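In Defence of the Half-Finished Hobby

December 2018

I have a cupboard under the stairs that my family calls the museum. In it you will find a mandolin, a bread-proving basket, most of a patchwork quilt, a set of lino cutters, a Welsh course on compact disc and a pair of running shoes that have been to Nilgate park and back perhaps four times. Every so often somebody opens the door looking for the hoover and says, "Are you ever going to do anything with all this?" And I say yes, of course, in the new year.

Well, the new year is nearly here again, and I've decided I'm not going to say it this time. I'm going to stick up for the museum instead.

We have got very stern about hobbies. When I was small, people pottered. My grandad had a shed in which he made, as far as I know, one stool, and he spent every weekend of my childhood in there perfectly happy. He didn't have a goal for the shed. If you'd asked him where he saw the shed in five years he'd have given you a humbug and sent you back indoors.

Now you can't take up so much as crochet without somebody asking whether you'll be selling it. I joined an evening pottery class on Juston Road a while back and by the second week half of us had been asked (by relatives, mostly, but one by her dentist) when we were opening a shop. I had made a thing that was meant to be a mug. It leaned. You could drink from one side of it. I loved that mug and I still do, and the idea that it was the first step on a road to something struck me as a bit rude to the mug.

Then there's the counting. A friend talked me into putting an app on my phone for the running, and for a fortnight I was sent cheerful messages about my streak. Then I had a cold, and the messages turned sorrowful, as if I'd left a dog tied up outside a shop. I hadn't felt guilty about running since school cross-country. I deleted the thing and went for a walk -- a slow one, with a sausage roll.
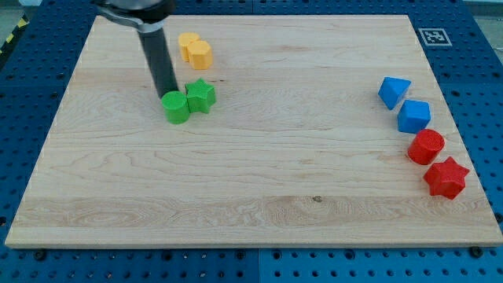 I do see the other side. My sister is a finisher. She took up knitting in January one year, and by the spring everyone we knew had a hat. She says you don't get the real pleasure of a thing until you're good at it, and that I keep getting off the bus before the nice bit of the journey. She may well be right about that. When she sits down at a piano something comes out that people want to listen to, and when I pick up the mandolin the cat leaves. There must be a joy in being properly skilled that I've only ever seen from the pavement.

But she has also never had the first week of anything more than 3 times in her life, and I've had it dozens of times, and the first week is glorious! You know nothing. You learn more in one evening than you will in the next six months put together. You come home with clay in your hair or a new word for owl (it's tylluan, and I've kept it, so don't tell me the Welsh was wasted) and you bore everyone silly over tea.

The money is a fair complaint, I'll give you that. The lino cutters came from Wuyts, the art shop by the station, and I was talked into the good ones. I've since worked out that my three Christmas cards cost me more apiece than a decent dinner. These days I borrow first, or buy second-hand from somebody else's museum, of which there are plenty. The mandolin has had at least two owners before me and judging by the state of the strings neither of them got past the first tune either. I find that rather comforting. It has been starting people off for years, that mandolin, and it'll go on to somebody else when I've done with it.

What I can't be doing with is the shame. I've met grown adults who won't try watercolours because they once gave up the guitar, as though there were a record kept somewhere and they'd used up their goes. A children's swimming teacher would never talk to a child like that, and yet we say it to ourselves all the time.

So I've signed up for beekeeping. Only the theory evenings, no actual bees until the summer, and I may not last until the summer. My sister has asked me to think very carefully about where in the cupboard I'd put a hive.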